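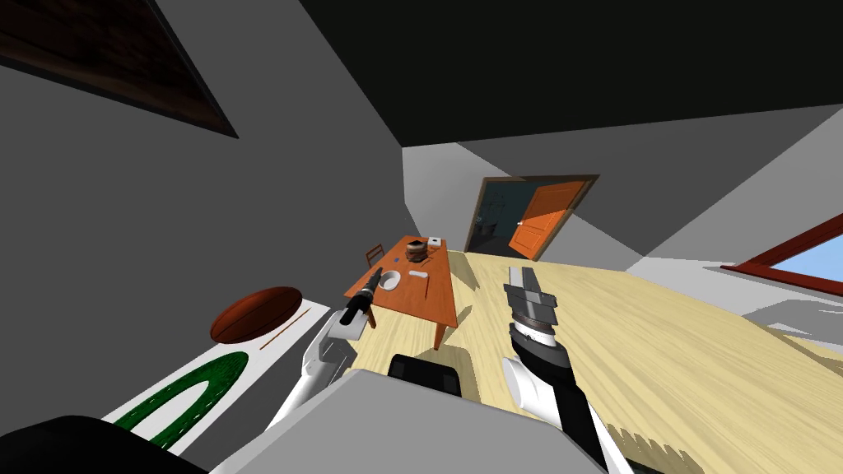

Computer rendering of a room with gray walls and a light wooden floor.

Home News Housing Opinion Archive Contact
Search this site Enter keyword Go

The leasing manager at Cloltlow would like me to stop using the word "fee." The building in downtown Flomstead charges tenants an "amenity contribution," she says, and the difference matters.

"A fee is something you pay and forget," she tells me across a desk with a bowl of mints on it. "A contribution goes back into the building."

I ask what it went back into last year. She says the lobby. I came in through the lobby, and I ask which part of it. "The seating," she says, "and the scent program."

The building has 604 apartments. The one-bedroom I asked about is advertised at $1,264 a month, a price that has drawn plenty of friendly coverage in a city where people are used to paying more. By the time she had printed the full sheet for me, with the contribution, parking, trash service, a package locker and something called technology access, the total to move in was $2,711. That includes first month's rent. It does not include a pet.

"Everything is disclosed," she says. "It's on page four."

It is on page four. It is not on the website, at least not on any page I could find before our meeting, and when I said so she offered to pass that along to the marketing team.

She is good at her job, and some of her points are fair. Older buildings nearby fold these costs into the rent, she argues, so their tenants pay for parking spots they may never use. "If you don't have a car, why should you cover somebody else's car?" I agree with that. But trash service is on the sheet too, and I asked whether a tenant could decline it.

"No," she says. "Everybody has trash."

Then why isn't it rent? She thinks about this for a while. "It's billed by a different vendor," she says finally.

Across the river at Gernimau, a smaller complex, the man who runs the front office takes a different view, though he has a reason to. His listed rent is higher and he loses people to the lower number every week. "They come in with the other price on their phone," he says. "I ask them to go get the whole sheet and then come see me. Some do. Most have already signed."

Would he ever split his own charges out the same way? "The owners bring it up every September," he says. "So far I've talked them out of it." He would not say he expected to win again.

Back at Cloltlow, I asked about renewals. The contribution can go up once a year, separately from the rent. Last time it went from nothing to $800, payable at signing – a change the manager describes as "bringing us in line with the market." I asked which other buildings made up that market. She named one, and it has the same owner.

"You're looking at this like it's a trick," she told me at the elevator. "People like it here."

I'm sure many do. I asked to speak with a few of them, and she said she would send me some names. As of press time she had not.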